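New wall coverings and tabletops go on sale in Grusden

Koval opened its spring range of patterned wall fabrics and marble-look tabletops to the public on Tuesday, June 4, 2019, at its showroom in Grusden. The range had been shown to trade buyers in March and includes 212 fabrics, most of them animal prints, along with a smaller set of tabletops in brown, gray and green.

The leopard prints have drawn the most orders so far. The pink one, with medium pink spots ringed in a paler shade on a very light background, is sold by the roll and can be used on all the walls of a small space. Koval suggests a dark top with it — the chocolate brown with thin white veins is the one most buyers have picked.

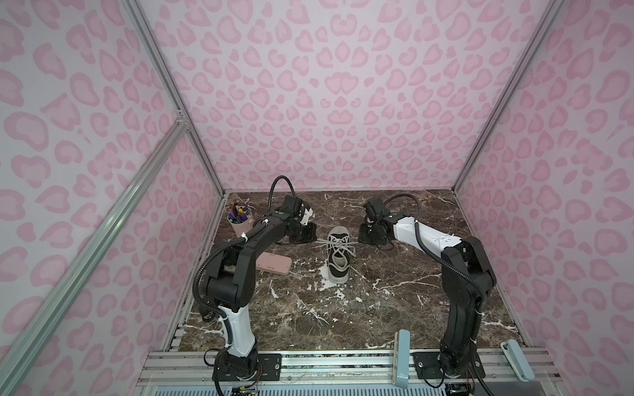

Marijke Wuyts said she had expected to find the print too loud and ended up ordering enough for a hallway, though she would have liked a wider choice of plain fabrics to go with it. She also asked for larger samples, as the small ones do not show how the spots repeat.

Rolls cost $280 each. Tabletops are made to order through Cleker, with a wait of two weeks for standard sizes. The showroom on Dastumness Road is open daily except Sunday, and samples can be taken home for up to five days.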